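Slide 4. Why we started with the ground

Before the Hongate survey, most complaints we got were about lobbies and elevators. Paving hardly came up. When we went back through 15 years of maintenance records, though, 2848 work orders had to do with outdoor surfaces – standing water, loose edges, trip reports, snow plow damage.

Explain the split here: Ilura handles the buildings, we handle everything outside the front doors. Two budgets, two sets of inspections. Pause for questions if people look lost.

Slide 5. Joints first, then cracks

A joint is put there on purpose so the slab has room to move. A crack is the slab making its own room. We log them separately and they get different repairs. Joints are cleaned out and resealed. Hairline cracks go on a watch list until the May inspection.
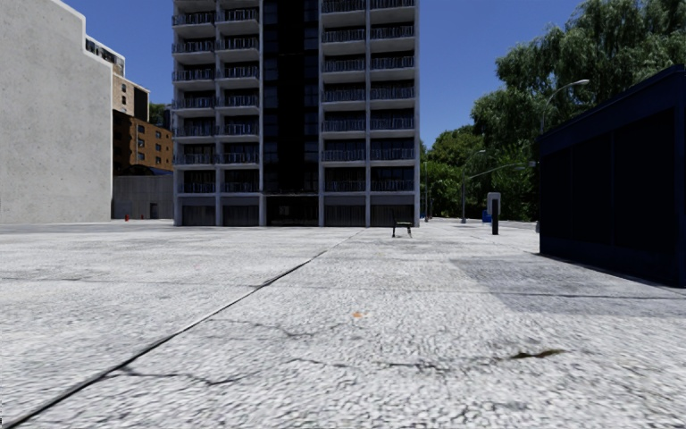 Concrete paving at the foot of a tower, with a long diagonal joint and finer cracks (computer rendering).

Don't stay on this one long. Go straight to the cost table.

Slide 6. What it costs

Sealing work is priced by length. Crews lose most of their time moving barriers, so we now close off 200 feet at once. That cut the Vultuvura job to 17 working days. Mention that residents were told by letter two weeks ahead, and that the side entrance stayed open.

If someone asks about full slab replacement – it's on slide 9, with the drainage figures.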